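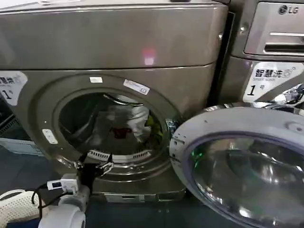 Home Tickets Knowledge Base Status Contact

September
Posted by Karla Zavala

Order of service prints with the wrong psalm after lectionary update

Product: Pirnach worship planner, desktop version
Site: Sivham Congregational Church
Opened by: Isauro Lozano, pastor
Status: Closed

Original report

Since the lectionary update went in, the printed order of service shows a different psalm from the one on the planning screen. On the planning screen the psalm is Psalm 15, which is the one I picked. On the printed bulletin it comes out as Psalm 24. The other readings are correct. The hymns are correct. The responsive text under the psalm heading also belongs to Psalm 24, so the heading and the text agree with each other, but both are wrong.

I have closed the program and opened it again. I have also deleted the service and built it from scratch. Same result both times. We have the early service at 8 and the bulletins get folded the evening before, so I would like to know what to do by then. - I. Lozano

Reply, Karla Zavala, 9:40 a.m.

Thank you for the detail. Please check two things for me. Open Settings, then Readings, and tell me which reading track is selected. Then open the bulletin template you print from and tell me its name. It is shown in gray at the bottom left of the template window.

Reply, Isauro Lozano, 10:25 a.m.

The track says "Semicontinuous." The template is called Lozano 3. I made it when I first came here by copying the one the previous pastor used, and I have changed the margins and the type size in it a few times. I have not touched it since spring.

Reply, Karla Zavala, 11:05 a.m.

The track setting is fine. I think the trouble is in the template. Older templates have a psalm field that reads from the calendar directly and skips the service you built. Before the update, the calendar and your choice would usually have been the same psalm, so you might not have seen a difference. The update changed the calendar entry for that week.

Please try this on a copy of the template, not on the original:

Open the copy in Edit mode.
Click the psalm heading. The field name appears in the bar at the top.
If it says CAL-PSALM, delete it and insert SVC-PSALM from the Service list.
Do the same for the psalm text underneath. It is a separate field.
Save, and print one test page.

Reply, Isauro Lozano, 1:30 p.m.

It did say CAL-PSALM. I changed the heading and the text. The test page now has Psalm 15 in both places. But the congregational responses have lost their bold type, and people here rely on the bold to know when to speak.

Reply, Karla Zavala, 1:50 p.m.

The bold is a setting on the field, and the new field starts with it off. Right-click the psalm text field, choose Field Options, and check "Bold even verses." If you mark responses by hand instead, choose "Keep service formatting." Use only one of them. With both on, the whole psalm prints bold.

Reply, Isauro Lozano, 2:35 p.m.

"Keep service formatting" was the one I needed. The responses are bold again. I printed the full bulletin and read it through against the planning screen and it matches. I do have another template for funerals, made from the same old copy. Should I change that too?

Reply, Karla Zavala, 2:45 p.m.

Yes, if it has a psalm field. Use the same steps. Funeral services are not tied to a calendar week, so the old field there may print blank or pick up the psalm for whatever week the date falls in. I would also look at the evening prayer template if you have one.

Reply, Isauro Lozano, 4:10 p.m.

Funeral template changed and tested. No evening prayer template here - we use the booklet. You can close this.

Closing note, Karla Zavala

Cause: outdated psalm field in a copied template. Fixed by replacing both psalm fields and turning on "Keep service formatting." No change made to the church's saved services. A similar report from Haster used the same old template, and I have linked the two tickets.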